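Taridier white desk with hutch and drawers

Product code 603

I've had a soft spot for the Taridier since the first one came through our doors in August, and I still walk past it most mornings and move something from one cubby to another. It's a white desk with a hutch on top, so you get your work surface and your shelves in the same bit of floor. If you've been making do with a table and a wobbly pile of folders, you'll notice the change by Tuesday!

The open cubbies are what I like best. They'll take a box file laid on its side, which suits me because I never could keep mine standing up, and there's space for a plant or two as well. I'd put something in flower up there if you can keep it alive (I manage one year in two).

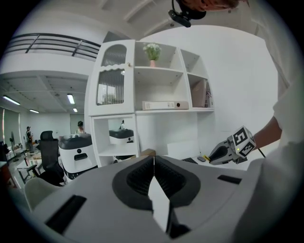
If you'd rather hide things, have a look at the Lūse cabinets, which we sell separately. The doors have glass panels, ribbed so that your muddle goes soft and blurry behind them, and the upper one has an arched top that I think is lovely. People ask me whether the two ranges look right side by side. White with white, yes, very much so, and I'd happily mix them at home.

Now, the desk top. A keyboard and a mouse sit on it with elbow room to spare, and there's still a patch left for paper jobs. I do all my parcel labels and card cutting at mine, so a knife and a few big sheets live there permanently. Please put a mat down before you cut anything -- the finish is tough but it isn't that tough.
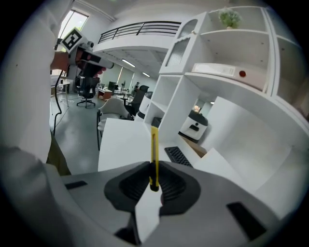
Divow Home Office Department

We keep the Taridier in stock at our Rostport branch, and you're welcome to come and pull the drawers about before you decide. There's a long shallow one right across the front for pens, chargers and stamps, and a stack of two more on the left with small handles. I use the top one for envelopes and the bottom one for everything I mean to sort out later.

Chairs aren't included, I'm afraid. We've got all sorts on the floor, from black mesh to curved backs, so bring your usual shoes and try a few at the desk.
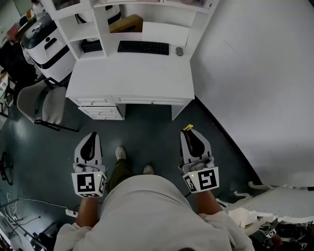

Taridier desk: hutch above, drawers below. Chair sold separately.

It comes flat in 2 boxes, and it does want two people, mainly for lifting the hutch on at the end. Leave the screws a little loose until everything is lined up, then go round and tighten the lot. Delivery is free within 13 miles of Rostport -- further out, ring us and we'll give you a price. Spare shelves are under code 700.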